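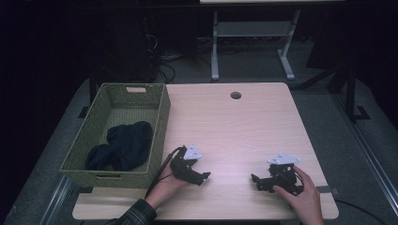
Ticket 1481: Internet goes away every evening, Wi-Fi bars stay full
Status: Solved
Product: Matar home router, with one Multer extender
Provider: Stoltuler

Hello, and thank you for having a place to write all this down, since I'm not good on the phone and would have forgotten half of it. We live on the edge of Sakatitz, in a long narrow house with thick walls, and we've had the Matar router for a couple of years without a word of complaint. In February it started to misbehave. At 7 p.m., just as supper is going on the table and everyone wants their show or their homework, the internet stops. The phones still show full bars! The laptop says "connected, no internet." After a while it comes back in one room and then another, in no order I could work out.

What I'd already tried before writing:

Turned the router off and on (the usual, I know). It helped for the rest of that evening and the next evening we were back where we started.
Changed the cable between the wall box and the router. No difference.
Moved the cordless phone to the far end of the hall, which my sister swore by. No difference, and now I can't find the phone.
Called Stoltuler. They were very kind, ran a line test while I waited, and said the line was clean.

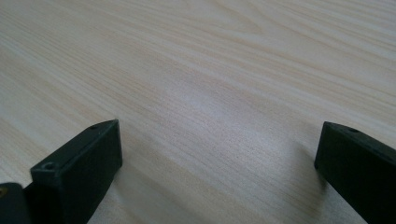

Reading time: 7 min

Reply from support

Thank you for such a thorough write-up, and I'm sorry about your suppers. Full bars with no internet usually means the device is talking happily to something in the house that can't pass the message along. The steady time of day is a good clue too. Could you try two things for me this evening? When it stops, plug the laptop straight into the Matar with a cable and see whether a web page opens. Then, on a phone that has lost its connection, open the Wi-Fi details and write down the line called "router" or "gateway." Do the same on one that still works, if there is one.

Reply from customer

I did both, with a pencil and my reading glasses. With the cable in, the laptop was perfectly fine, so I take it the Matar and Stoltuler are both in the clear and I owe them an apology. The phones were more interesting. My phone, upstairs and not working, had a different gateway number from the tablet in the kitchen, which was still playing music. I walked the whole house and checked all 8 of our gadgets, down to the little speaker in the bathroom. Every one that had lost its internet had the upstairs number.
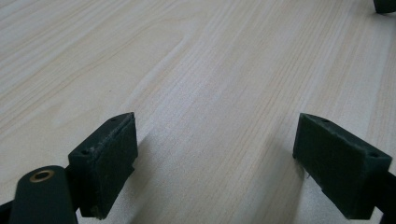 Attachment: light tabletop, wood grain

Reply from support

That's very helpful, and you've nearly solved it yourself. It looks like the Multer extender upstairs is handing out its own addresses and telling your devices to send everything to it. Only the Matar should be doing that job. Would you unplug the Multer for one evening, please? The signal upstairs will be poor, but we'll know for certain. 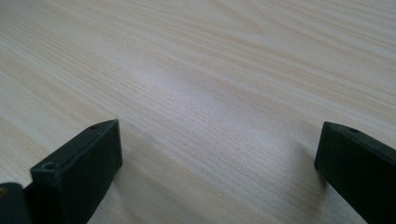
We went the whole evening with the Multer in a drawer and the internet never once dropped, downstairs at least. Upstairs it was slow as molasses, just as you warned. While I was at it I let the router's little signal chart run, the one under Tools, and I meant to print it for you but the printer is another story for another ticket. The best I can do is tell you that it looked a lot like the grain on that pale tabletop, with long, slightly wavy streaks that pull in tight together, and then wider, softer curves off to one side. The tight part was the kitchen and the soft part was me walking back down the hall. I have no idea whether that's useful, but I enjoyed making it.

Reply from support

It's useful, thank you! The kitchen signal is steady. Now for the Multer. Please plug it back in, open its settings page, and look under Mode. I expect it says "Router." Change that to "Extender," save, and wait for the light to stop blinking. Then look under Schedule for a nightly restart and turn that off as well.

Reply from customer

It did say Router! And the restart was set for the very minute our trouble begins. I remember now that I held the reset button down during the winter cleaning, thinking it was the power switch, and I suppose that put everything back the way it came from the shop. I've changed both settings and restarted all the gadgets so they'd pick up the right number. We've had a full week of quiet evenings, upstairs and down, and even the bathroom speaker behaves. Please go ahead and close this one. I've stuck a bit of tape over the reset button, and I'll start a new ticket about the printer once I've found the manual.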